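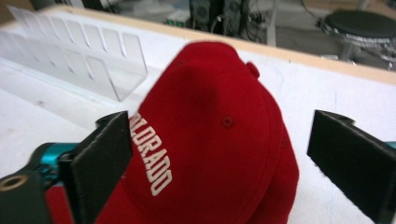 Speaker notes: what we sell and what we send back
Flellthorpe op shop network, training session, 13/04/2026

Slide 1
Welcome, toilets, fire exit. Ask who has worked a sorting table before. If most hands go up, skip slide 2.

Slide 2
Where donations come from. Two main streams: the bins and the counter. Bins have more volume and more rubbish. Counter donations are usually washed and folded. In January we took in 307 bags across the 4 shops. Pause here, people like to write that one down.

Slide 3
Hats and caps. These get priced badly more than anything else on the floor. Check the sweatband first. Staining on the band goes in the rag bin, even if the outside looks new. Then check the brim for cracks by pressing gently along the curve. Team and place-name caps sell better than plain ones, and wool blends sell in winter. Don't steam a structured crown, it goes soft and never comes back.

Slide 4
Pricing. Start from the coloured sheet at the till. Caps are $5 flat unless there is an original tag. Coats are priced by lining condition, then by label. Do not look things up online during a shift. It takes ten minutes and we end up with a jumper at $60 that sits there until spring.

Slide 5
Tagging gun. Demonstrate on the old cardigan. Through the seam or the care label, never through the cloth. Fundix guns take the fine needles only. Spare needles are in the grey drawer at the Bhattacharjee Street shop, and the other shops need to ask for theirs by the end of the month.

Slide 6
Rotation. Each colour of tag stays out for five weeks. After that it goes on the half-price rack for one week, then into the Clamum truck. Last quarter 67 per cent of what we tagged sold before it reached the half-price rack. The rest was mostly men's business shirts and single saucers.

Slide 7
What we can't take. Cot mattresses, helmets, car seats, anything electrical that hasn't been tested. Be polite about it. Hand over the printed list with the council drop-off hours on the back.

Slide 8
Questions. Someone will ask about parking. Permits are at the front desk, one per car, rego must be written on the front. Tea is in the side room. Please put the chairs back against the wall before you go.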